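Visit to the Brivum simulation cell, Plullilville

Our group of 10 went to Brivum in January. The site is on the Skaston road, past the garden centre, and parking is at the rear. We signed in at 2 and were taken straight up to the first floor, where the company keeps its simulated robot cells. Nothing up there needs a guard or a hard hat. The cells run on a row of workstations and the arms exist only on screen, but they are set up and looked after much as a real one would be.

Si-woo Shim looks after the cell we had come to see, which is listed as cell 527. It has a Franka arm on a black pedestal next to a marble kitchen counter, and the job is to pick up kitchen tools and put them down again without disturbing anything else.
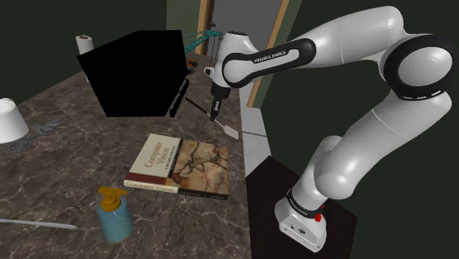

Setting up starts with the base. The position of the arm relative to the counter is typed in once and then locked, and every later check is made against it. Si-woo said that most faults reported to him come back to somebody unlocking the base to try something and not putting it back. He now keeps a copy of the settings in a separate folder and compares the two each morning before the first run.

After that come the objects. Each has a shape for show and a simpler shape used for contact, and the two can drift apart when a model is replaced. A book is easy. Thin handles are the worst, as a small error in the contact shape means the fingers close on nothing or push the tool away. He had spent most of the previous week on one spatula.

The repair was to redraw the contact shape of the handle in shorter sections and to lower the closing speed of the gripper. Patwary, who supply the tool models, have been sent the corrected version.
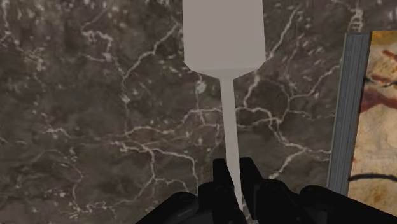 The wrist view is used for checking grips. The arm is stopped with the tool held, and the operator looks at where the handle sits between the fingers before letting the program carry on. A full check of the cell takes about 30 minutes. It is done after any change to the objects or the software, and the result goes in a log that anyone on the floor can read.

We asked about wear. There is none in the usual sense, but updates to the physics software do the same sort of damage, and friction values have to be gone over again each time. Si-woo prefers to hold off updating until a batch of runs is finished.

Tea was in the canteen afterwards. Members wanting to go on the next visit should put their names down with the secretary. The stairs are steep and the lift was out of use.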